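先写一版放着,格式乱的地方之后再改。2024年10月31日,Abla Harb

# Munus 台面作业数据 / 说明

Hourani 样品准备间,试管摆放、转移、收拾这一类活的记录。目录里有动作轨迹、相机画面、任务文字,外加一份班组访谈整理(`notes/`)。访谈那份请一定看,很多标注规则是从那里来的,光看轨迹会看不懂为什么这么标。

版本:v4。v2 的拆分方式作废,别再混用。

## 背景

Hourani 的准备间原来两班倒,每班最耗人的活是把试管按颜色次序插进木架,交给下一道。活不难,站着,低头,手腕一直悬着。有人干了几年肩膀就不行了。厂里从 Drokum 订了机械臂,1月进场,先接这一道。

这份数据就是进场之后攒下来的。目的有两个:

- 给 Dorkmont 那边的策略模型做微调
- 给班组自己看,搞清楚哪些动作交出去了、哪些还在人手里

第二个目的一开始没写进计划,是班组提的。后来发现开会时大家翻得最多的就是这部分。

## 目录结构

```
munus/
 episodes/ 每段一个文件夹
 tasks.csv 任务文字,中文
 labels/ 人工标注
 notes/ 访谈整理,已去名
 tools/ 读取脚本
```

每段文件夹里有 `traj`、`cam`、`meta` 三样。`meta` 里 `shift` 字段填早班或晚班,`operator` 只填编号。`handover` 字段是后加的,老的段里可能为空,读的时候自己判断一下,脚本没处理。

## 任务

一共 5 类:

| 代号 | 内容 | 现在谁做 |
|---|---|---|
| place | 试管插入架孔 | 臂 |
| reorder | 按颜色重排 | 臂,人复核 |
| tray | 玻璃皿移位 | 臂 |
| cup | 杯子移到旁边让位 | 臂或人 |
| check | 看液面、看管口 | 人 |

`check` 没有轨迹,只有标注。原因很简单,这件事臂不做,也没打算让它做。访谈里几个老师傅都说,液面对不对是一眼的事,但那一眼要看很久才练得出来。

颜色次序以任务文字为准。常用的一种是对称排法:青、黄、橙、橙、黄、青,管与管之间留空孔。第三管有时看着偏红,标注时仍归到橙,不要另开一类。之前有人开了个"橙红",合并花了半天。

空孔也要标。空着是任务要求,漏标会让模型以为随便插哪儿都行。 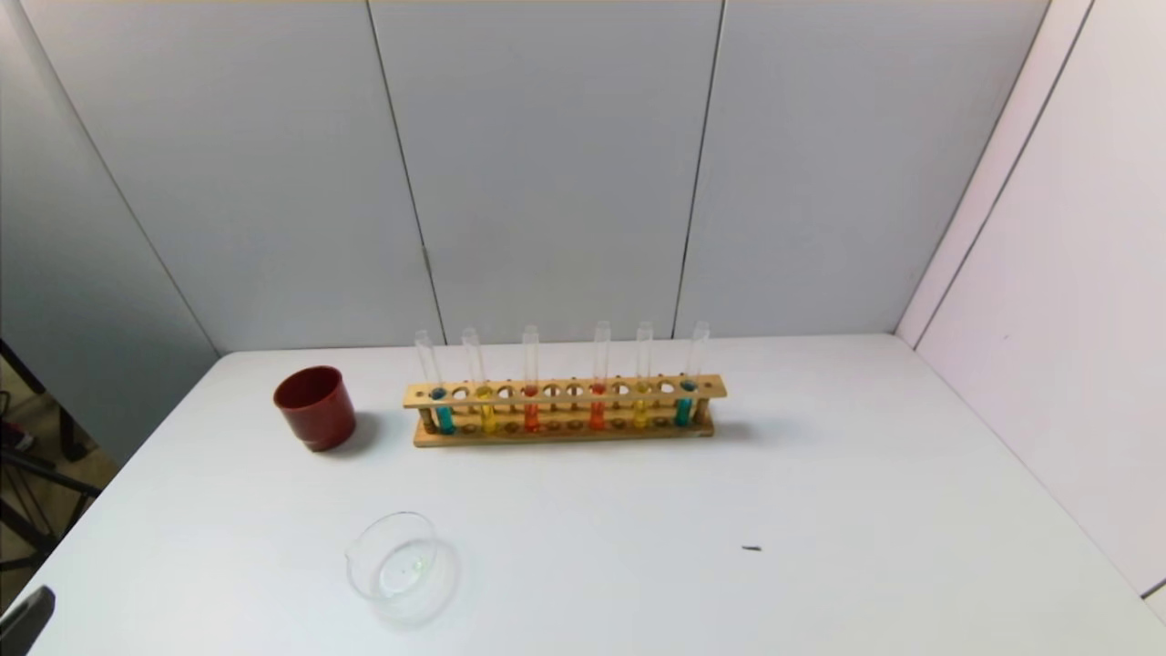 复核这一步最近改过。原先是臂做完一架,人过来看一架,结果人等于被机器牵着走,刚坐下又得起来。班组提意见之后改成攒满 4 架一起看,节奏由人定,按钮也在人这边。改完以后没人再抱怨"被催",但架子占地方了,现在还在找放的位置。

## 岗位上的变化

这段不是技术内容,但用数据的人最好知道。

1. 插管的活基本交出去了。原来做这个的人转去复核和异常处理,工种名称没变,工资等级还在谈。
2. 晚班少了一个固定站位,多了一个"看臂"的角色。看臂不轻松,大部分时间没事,有事的时候要马上反应。有人反映比自己动手还累。
3. 新人培训顺序反过来了。以前先练手,再练眼;现在手上的活少,直接教看。老师傅担心新人没摸过管子,看不出哪里不对。目前的办法是每个新人头两周仍然手工做,臂停着。
4. 停机权限给了所有在岗的人,不需要先报班长。这条是写进规程的。

手工做的那部分也采了,`meta` 里 `source=hand`。共 18 段,量小,但动作很干净,做对比用挺好。别拿来和臂的速度比,那不是采它的目的,班组也明确说过不同意拿去做考核。

## 采集

相机装在头部位置,俯看台面。台面白色,无花纹,反光比预想的厉害,玻璃皿的边有时候几乎融进台面里,分割模型在这上面容易丢。透明物体的掩码都是人工补的,质量不齐,`labels/quality` 里有打分,低于 2 的建议直接扔掉。

台面上的小黑点、碎屑之类不标注,也不用清洗掉。真实台面就是这样。

夹爪有时只露一点在画面角上,这种照样保留,不算坏段。

## 已知问题

- 早班和晚班灯光不一样,影子方向会变,没做校正
- `tasks.csv` 有几行多了空格,读取前先 strip 一下
- 杯子让位的段太少,模型学得不好,cup 类暂时别单独报指标
- 时间戳有过一次漂移,受影响的段在 `labels/drift.txt`
- 访谈整理里"看臂"和"看管"有混用的地方,还没教对完

## 使用限制

可以:训练、评测、内部培训、写方法。

不可以:用 `operator` 和 `shift` 两个字段去推个人,做绩效、排名、排班依据都不行。Hourani 班组签字同意采集的前提就是这一条,违反了以后就没有下一版了。

转给外部单位之前先跟我说一声。`notes/` 不随包外发,默认打包脚本已经排除,如果自己写脚本请再检查一遍。

## 读取

```
python tools/load.py --split train --task place
```

加 `--with-labels` 会带上人工标注,慢一些。内存小的机器别一次读全部,按任务分开读。`--task check` 只返回标注表,不会报错,也不会提示没有轨迹,之前有人因为这个查了一下午。

## 还没做

- 异常段单独拆出来(掉管、卡孔、人中途接手)
- `handover` 老段补填
- 培训阶段的手工段再采一批,等新人同意
- 跟班组再开一次会,把复核攒架数的事定下来,4 架是暂定的,晚班想少一点
- 英文版 README,有空在说

标注上有疑问先翻 `labels/guide.md`,里面没有的找 Abla Harb。发消息时带上段号,不然没法查。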